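I put off sorting my junk bin for most of a year, and then I needed one particular washer and spent an entire evening not finding it. So the next morning I made coffee and did the whole thing properly. If yours is anything like mine was, set aside an afternoon.

**What you need**

- a big open bin with sides that slope
- a clear tabletop
- pliers
- small jars or tubs, more than you think
- masking tape and a marker

Start by pulling everything big out of the bin and putting it on the floor (I use an old sheet). Then push all the small stuff over to one side, so you've got bare bottom to work on. Sloping walls are great for this - little things slide back down instead of hiding in a corner. Keep the pliers within reach the whole time! You'll want them for bent pins and for anything stuck to anything else.
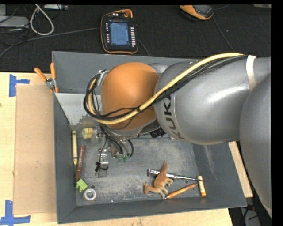
Now go through the pile a piece at a time. Don't scoop. I know scooping feels faster, but I tried it and ended up sorting the same handful twice. Pick one up, decide, put it in a jar, and go on to the next. If you can't say what it is after a few seconds it goes in the "mystery" jar, and you're allowed exactly one of those.

My friend Shadi Rizk labels her jars by size. I go by job - hanging pictures, fixing chairs, bike things - and I find stuff quicker that way. Try whichever you like, but write on tape and not on the lid, or you'll be scrubbing marker off later.

When the bin's empty, wipe it out with a damp rag and let it dry before anything goes back in. Scratches won't come out, so don't bother. I ended up with 52 jars, and the washer was in my coat pocket.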